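# Coffee with Moushumi Akanda about the rules for kitchen robots

I've wanted to corner Moushumi Akanda for months, and in July she finally gave me two hours and a very large coffee. She writes the safety and good-practice rules at Janitau for robot arms that work in people's kitchens. Dull job? I thought so too, until she got going on refrigerators!

"Everybody asks me about knives," she told me. "I worry more about shelves. You're reaching past a bottle to get at something small, and there's a door hanging open on one side. Where's your elbow? The arm has to know where its elbow is."

So her team's rulebook, which they call Pastport, starts with reaching. It has six rules at the moment (there were five until spring), and every one gets tried in simulation before a real arm goes anywhere near someone's groceries. A new reaching routine has to get through 3000 simulated runs, and she reads the failures herself, in bed sometimes, which I found a bit alarming.

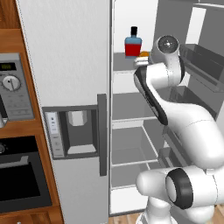
I asked what counts as a failure. A dropped jar, sure, but what about a little bump?

"A bump is a failure," she said. "People hate that one. My colleague Ngân Diệp fought me on it for weeks – she wanted a light touch to be okay, because you and I brush against things all day long. And she had a point! But we can brush against a glass and feel it start to go. I'm not ready to write that into a rule for an arm."

They settled it by splitting the log in two: contact that moves something, and contact that doesn't. Both still fail the run, but only the first kind sends the routine back to the start. Ngân apparently still brings it up at lunch.

I also wanted to know about people, since kitchens tend to have them. The rule I liked best is that the arm stops if a person comes within reach, and stays stopped until somebody tells it to go on. No creeping back to work by itself.

"It's annoying," Moushumi said, laughing. "My own brother says it's annoying. Fine. Press the button."

She's working on the seventh rule now, about what the arm should do if the door starts to swing shut while it's still inside. She has a draft – and Ngân has already sent it back with notes.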